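Limited Edition Biscuits and Repeat Buying: A Small Shop Study

Food Marketing module, group project report

1. Introduction

Our group looked at what happens to sales of an ordinary biscuit when a limited edition version is put on the shelf next to it. The product we followed was the Skilletti oat sandwich biscuit, made by a small bakery firm called Vurnness. In October the firm brought out a ginger and pear version in a different coloured wrapper, with the words "this autumn only" on the front. The normal vanilla version stayed on sale at the same price.

We wanted to answer two questions. Do people who try the limited edition go on to buy the ordinary one? And does the "only for a while" message matter more to buyers than the flavour?

2. Background

Most of the reading we were given on limited editions deals with large brands. The usual argument is that short supply makes people buy sooner than they would have done, and that the new flavour works as an advert for the whole range. Some writers say the opposite, that the new flavour simply takes sales away from the old one and the shop ends up no better off. We did not find much about small makers. Vurnness bakes in batches of 2000 packets, so for them a limited edition is one batch, and when it is gone there is no quick way to make more.

3. Method

We used two shops in Dravton. One is the Sveinbjörnsson grocery near the station, which sells mostly to people on their way home. The other is the campus shop, where nearly all the customers are students. Both agreed to give us their till figures for Skilletti packets, split by flavour, for the length of the project.

We also ran a short survey outside both shops. It had nine questions, mostly tick boxes, and took a couple of minutes. We got 301 completed forms. Forms with the flavour question left blank were not included in that number.
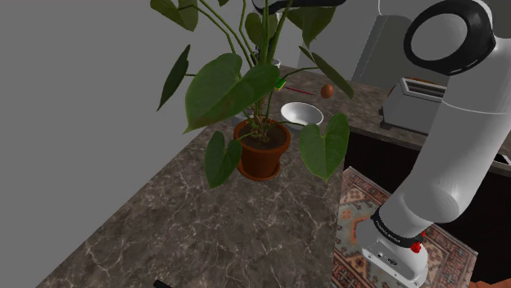
The survey asked whether the person had bought either flavour before, which one they would pick at the same price, and whether they had noticed the wording on the wrapper. The last question was open and asked what would make them buy the biscuit again. We sorted the open answers by hand into price, taste, packaging and other. Two of us sorted them separately and then compared, and where we disagreed the answer went under other.

4. Results

In the grocery, ginger and pear outsold vanilla at the start and then fell back below it. Vanilla dipped a little in the same period and recovered before the limited batch had sold out. In the campus shop the pattern was different. Ginger and pear sold steadily the whole time and vanilla hardly moved in either direction.

Almost half of the people who filled in the survey had noticed the wording on the wrapper. Among those who had, more said they would choose ginger and pear, but several wrote in the open question that they would have picked it anyway because they like ginger. Price came up often on campus and much less at the station.

Taste was the most common reason given for buying again in both places. The complaint that appeared most under packaging was that the wrapper does not close once it has been opened, so the biscuits go soft. 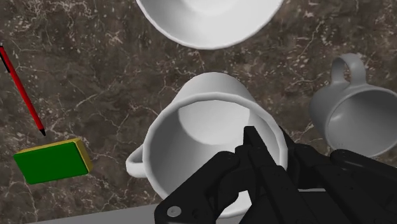 5. Discussion

The grocery figures fit the idea that people buy a limited edition early out of curiosity. They do not show that those buyers then moved over to vanilla. Till figures count packets and not people, and a loyalty card scheme would have helped here, but neither shop has one.

The campus result was harder to explain. The ginger and pear packets were on the counter by the till for part of the project – we only found this out afterwards – and the vanilla ones were on a lower shelf. Position may have had as much effect as flavour or wording.

6. Limitations

Two shops is a small sample, and both are in the same town. We stood outside between four and six in the afternoon, so morning customers are missing. We also had no sales figures from the previous autumn to compare with.

7. Recommendations

If Vurnness does another limited edition, we suggest keeping both flavours side by side on the same shelf and asking the shops to record sales for a month before the launch. We also suggest a wrapper that can be closed again, for both flavours.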